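Bernlow Home Help
Feb 18, 2018 | Posted by Humaira Rizvi | 1 min read

What gets old grime off the pale trim on a built-in cabinet?

We inherited a big pale cabinet with an open recess. The edge going around the opening has turned tacky, and dish soap just moves the tack to a new address. I'd like to keep the paint.
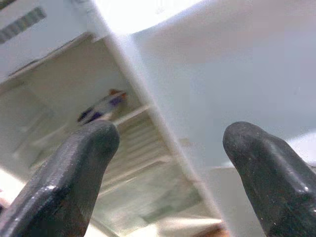
Ravindra Lodhi

Baking soda and a little warm water, on a soft cloth. Go along the edge, never across it, and rinse twice. I did up to 800 doors in my years painting kitchens and ruined only the ones I hurried. Try a hidden spot first. If color comes off on the cloth, stop and go have lunch.

Faisal Durrani

magic eraser. done

Jinfeng Wei

Faisal's way took the shine off mine, so go easy. If it's still tacky after two rinses it may be the paint going soft, and then you're sanding. My condolences.

Contact | © Bernlow Home Help | Back to top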